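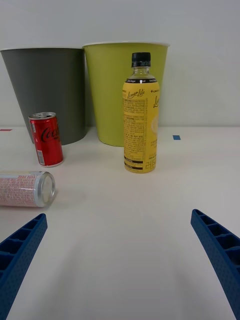 # Two bins is one bin too many to think about

October 27, 2020

Every office I've worked in has had the Bin Talk. Somebody sends the email. Gray for trash, green for recycling, please rinse, no coffee cups, no pizza boxes, thanks team. And then for a week everybody stands over the bins with a yogurt pot like they're defusing something. Then it goes back to how it was.

I've been on the recieving end of that email maybe a hundred times. Wrote it twice myself. I'd like to argue we should stop sending it. Stop asking people to be good at sorting, start asking why the stuff is so hard to sort.

Quick background so you know where I'm coming from. I worked eight years in packaging purchasing. First at Ogilvie, a mid-size juice and snack outfit, then at a smaller place called Hallus that did cleaning products, refills mostly. Not a scientist. I bought caps, bottles, sleeves, trays. I was the person who said yes to the black cap. More on the black cap.

## The sleeve

Take a bottle. Say it's clear plastic, the good kind, the kind every recycler wants. Now wrap it shoulder to base in a printed shrink sleeve made of a different plastic. Looks great on the shelf. Full color, all the way round, room for a cartoon lemon. And at a lot of sorting plants the machine looks at that bottle and sees the sleeve. Wrong plastic, wrong pile. Or it gets through and somebody has to strip it off later, at a cost.

Did the person at the sink do anything wrong? No. They rinsed it. They read the email. They put it in the green bin. The mistake was made a year and a half earlier in a meeting with sandwiches, by people like me, over a difference of pennies and a strong feeling about lemons.

We had the alternative on the table too. A smaller label, same plastic family, wash-off glue. Sales hated it. "Looks like medicine." So, sleeve.

## The cap

Black plastic is a headache at sorting. A lot of it is colored with carbon black, and the optical sorters in plenty of plants just can't read it. Goes right past. Caps are small anyway, some fall through the screens, some get caught with the bottle if you leave them on. Which brings up the question everyone asks. Cap on or cap off?

I've lived in three towns. One said off. One said on. One had a leaflet that said off and a website that said on, and when I called, the nice woman on the phone said she'd always left hers on. I don't blame her at all. The towns have different plants with different machines and different buyers, and all of them expect me to know that.

When I picked black caps it was because the brand guide had black type in it. That was the entire discussion. Took less time than picking the sandwiches.

## Vovstead

I moved to Vovstead in January. Small place, decent library, terrible parking. Vovstead has a bin system with a 29 page guide. I printed it out. I'm the kind of person who would, and even so I gave up somewhere around the section on lids, which has a subsection.

To be fair to Vovstead, the guide is good. Whoever wrote it cared. It has little drawings. It tells you the difference between a shiny carton and a dull carton and what to do with a window envelope. But look at what it's asking. It's asking up to 300 homes on my side of the river, tired people, people with kids, people who just got off a night shift, to do materials identification under a kitchen light. For free. Every day. And if they get it wrong a sticker goes on the bin.

I got a sticker. For a carton. It was the dull kind.

Meanwhile the company that made the carton got nothing. No sticker. Not even a letter. It'll sell the same carton next year, and if the town wants it handled the town can pay.

## What people say back

I've had this argument at enough dinners so let me go through the replies.

*People are lazy and it's their own responsibility.* Some are. I am, on a bad evening. But look at the aluminum can. People are pretty good with cans. Same lazy people! A can is one thing, mostly one material, it looks the same in every town, it goes in the same place in every town I've lived in. And it's worth money to somebody at the other end. Nobody needs page 17 for a can. Make the object simple and the laziness matters a lot less.

*Education works, you just have to keep at it.* For a while, a bit. At Hallus we ran a poster campaign in our own building. Nice posters. I looked in the bins after and there were more of the right things in them for maybe two weeks. Then new people started, the posters got covered up by the holiday party sign-up, and that was that. You'd have to educate forever, everyone, at every rule change. And the rules change a lot.

*It'll make things more expensive.* A little, probably, on some products. I priced a lot of these switches and most of them were small. Some were cheaper, to be honest, less ink, less film. What cost money was the change itself. New tooling, new artwork, a line down for a couple of days. One time costs. We'd swallow those happily for a new logo. Ogilvie did two logos while I was there.

And it isn't free now, is it. You pay for the truck, you pay for the plant, you pay for the bales that get rejected. It's on the town bill and not on the shelf price so it doesn't feel like the bottle's fault.

*Consumers want the fancy packaging.* Do they? They want the juice. I sat behind the glass for one of those taste panels and people couldn't tell you what the cap color was five minutes after they'd opened it.

## What I'd do

Not a policy person. But if you gave me an afternoon and a rubber stamp:

- A short list of allowed plastics for drink and household bottles. Short. Like, fits on a card short.
- Label and bottle from plastics that can go through together, or a label that washes off. No full sleeves over clear bottles. Sorry, lemon.
- No carbon black on anything you expect a machine to see.
- Same rule on caps everywhere, and printed on the cap.
- Makers pay a fee by the piece, low if it's easy to sort and high if it isn't. High enough that someone in the sandwich meeting brings it up.

That last one is the one that matters. I know because I was in the meeting. We argued over tenths of a cent. If the black cap had cost us a tenth of a cent more I'd have picked white, and I'd have told the brand people it was out of my hands, and they'd have grumbled and gone to lunch. You don't need anyone to have a change of heart. You need a line in the spreadsheet.

There's a company called Omus that used to sell us trays, and they got this before we did. One of their bigger customers abroad was already paying that kind of fee, so Omus had dropped the black trays for that customer. Clear ones instead. Same tray, same mold. We were still getting the black ones because we hadn't asked, and there was no reason for us to ask. Same factory, two trays, and the only difference was who got a bill.

I think about those trays more than is healthy.

## And the green bin

I'm not telling anyone to quit sorting. Please don't. I still rinse. I still stand there with the yogurt pot. If your town takes it, give it to them in good shape, there are people working the belt at the other end and they'd like it not to smell.

But I've gone off the guilt. I've seen friends fish a bottle back out of the trash at a party, red in the face, apologizing to the room. Over a bottle. Designed by somebody who never gave the trash a thought, and I can say so for sure in at least a few cases as it was me.

So if you've got energy for this, put a bit less of it into the office email and a bit more into a letter. To the company, to whoever represents you, to the store. Ask what the sleeve is made of. Ask why the cap is black. Purchasing people do get those letters, they get forwarded down with "can you handle this??" on top. We got four in one month once about a pump spray and it ended up on an agenda. Four letters! The pump had a metal spring in it. The next version didn't.

The Vovstead guide is up for revision this winter, by the way, comments open at the library desk. I've put mine in. It's about cartons, mostly, and then half a page on caps that they didn't ask for.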